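Studoven Evening School
Introduction to Interior Drawing
Handout 7: Drawing a room in perspective
Brunello De Luca
March 2018

Please read this handout before the class and bring it with you. In the last handout we drew boxes and bottles. Now we go inside a room. The rules are the same, but many students find the room more difficult, I think for the reason that we stand inside the box and do not look at it from outside.

1. The horizon and your eye

The horizon line is always at the height of your eye. If you sit, it goes down. If you stand on a chair, it goes up. In a room we do not see the horizon, the walls hide it, but it must still be drawn, very lightly, before anything else.

Everything which is flat and lies below your eye shows you its top side. Everything which is flat and lies above your eye shows you its under side. So we see the top of a table and the under side of a shelf near the ceiling. When a surface is exactly at eye height, it becomes one line. Try this at home with a book. Hold it flat below your chin and raise it slowly until the cover disappears.

A low eye makes a table top look thin and long. A high eye makes it look deep, and we can place many objects on it without one hiding the other. Painters of still life often chose a rather high eye for this. Choose the height before you start, and do not change it in the middle of the drawing. This was the most common mistake in the August course: the table was drawn sitting, and the shelves were drawn standing.

2. One vanishing point or two

If you look straight at the rear wall, its edges stay level and upright, and only the side walls run away from you. All their lines go to one vanishing point. It is on the horizon, in front of your eye.

If you turn and look towards a corner, no wall is parallel to your paper. Then you need two vanishing points, one at the left and one at the right, both on the horizon. The lines of the left wall run to the right point, and the lines of the right wall run to the left point. Students mix these up very often. It helps to write a small L and R at the edge of the paper.

The two points are usually far apart, and one or both may fall outside the paper. You can tape your sheet to a bigger board and mark the points there with a pin. If you put them too near to each other, the room looks as if it will fall on us.

3. The corner as a measuring stick

Start with the vertical line where two walls meet. Decide how tall the room is and divide this line into equal parts. From each mark you can draw a line to the vanishing point, and this carries the height along the wall. In this way you can find the correct height of a door, a window sill or a table, wherever it stands.

The meeting line of ceiling and wall goes down as it moves away from you, and the meeting line of floor and wall goes up. In a corner view, then, the ceiling lines come down from both sides to the corner. The corner line itself stays vertical, as long as you do not tip your head.

4. Furniture which does not follow the walls

A table can be turned in the room. Its edges then have their own vanishing points, but these are still on the same horizon, provided that the table is level. Draw first the flat shape of the top, next the thickness of the edge, and only after that the legs. A leg begins under the top and not on its outer line. For rounded corners, draw the sharp corner first and cut it with a short curve.

In her notes for the Pendetell workshop, Hrynyshyn advises to draw the nearest corner of the furniture with the darkest line. I agree, but only for the line drawing. When we add tone, the strongest contrast should be where you want people to look, and this may be another place.

5. Light and dark on large surfaces

Walls of the same paint do not have the same tone. One receives more light and the other less, and the corner can be shown with this difference alone, without any line. Ceilings are difficult. We know that they are white, so we leave the paper empty, but in many rooms the ceiling is darker than a white table. Half close your eyes and compare.

Use 3 tones only for the first study: light, middle and dark. Put the middle tone on more than half of the sheet. White paper should be kept for the lightest thing in the room. Cool colours like grey-blue make a wall go back a little, and a warm white comes forward, but the effect is small and cannot repair a wrong perspective.

6. Homework

Draw a corner of a room in your home two times, from the same place, first sitting on the floor or on a low stool and then standing. Include one table. Use the pencil 2B and no ruler for the first drawing. For the second drawing the ruler is allowed. Mark the horizon on both with a thin line and do not erase it, I want to see it.

Please write on the back where your vanishing points are.

7. Reading

De Luca, Rooms on Paper, Brultus, 2000. Chapters 2 and 3. The library has a copy, but it may not be taken home. The exercise with the staircase in chapter 3 can be left out, we will do it together in class.

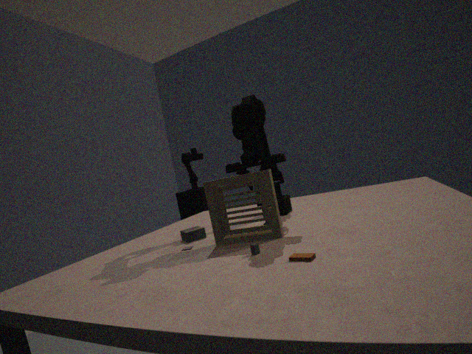 Fig. 1. Table and room corner from a low eye (computer rendering).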